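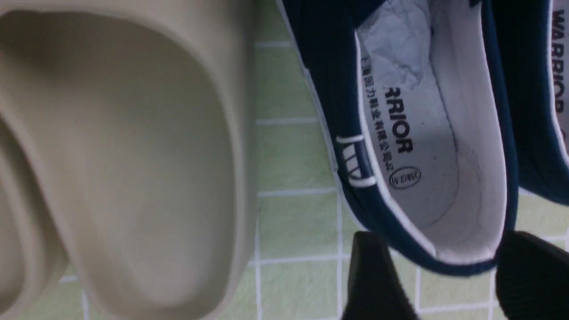 A first call with a possible investor goes better when you have written down what you will say about money, and most people starting a small company haven't. This page covers how to prepare for that call in one week, using a footwear business as the running case. Say you sell casual shoes, something like a navy blue canvas slip-on with thin white piping around the opening, and a foam slide in a sand color. Those are two products with two costs and two kinds of buyer, and the person on the other end of the call will want to hear about each one separately.

I ran Rellby for six years before selling my share, and I used these steps each time we raised money.

Step 1. Get your numbers onto one page

Open a blank sheet and list the following for each product:

Price to the customer
Cost to make one, including packaging
Cost to ship one
Units sold since launch
Units returned

Use real figures from your store records. When Dede Abugri and I did this for our first product, we had sold 1,651 units and had been telling people "almost two thousand." The real number was fine. The loose one made us sound careless when we were asked for the records.

If you have not launched, write down preorders. If you have no preorders, write down how many people you have spoken to and what they said they would pay.

Step 2. Write the short version

You need a description of the business that takes 90 seconds to say out loud. Write it at no more than 200 words and read it with a timer. It should cover what you sell, who buys it, how they find you, and how much you are raising.

Leave out the story of how you got the idea. You will probably be asked for it later in the call, and it works better as an answer.

Step 3. Decide what you are asking for

Pick an amount and write down what it pays for, line by line. If one line is bigger than the rest, be ready to explain it. "Inventory" is too broad. "Inventory for the fall order, both styles, sizes 6 to 12" is enough.

Also write down the smallest amount you would accept. Keep this one to yourself.

Step 4. Look up the person

Spend half an hour on this. Find out which companies they have put money into and whether any of them compete with you. Before our call with Pravent I learned that Katalin Gulyás had worked in wholesale, so I moved our wholesale margins to the front of my notes. She asked about them in the first five minutes.

Step 5. Practice with someone who will interrupt

Family members tend to be too polite. Ask another business owner, and trade the favor. Leszek Mazurek stopped me so often in our practice calls that I never got past the second product, and I ended up cutting a good part of what I had planned to say.

Do this at least twice, on different days. Write down each question you could not answer and find the answer before the next round.

Step 6. On the day

Have the one-page sheet in front of you, printed. Close your email. Start with the short version and then stop talking.

If you don't know something, say you will send it, and write it down. Ask two questions of your own before the end: how they usually make decisions, and when you should expect to hear back.

Step 7. Follow up the same day

Send a short email with the sheet attached and the answers you promised. If some answers will take longer, give a date for them. If you have heard nothing by the date they gave you, write once more, and then go on to the next name on your list.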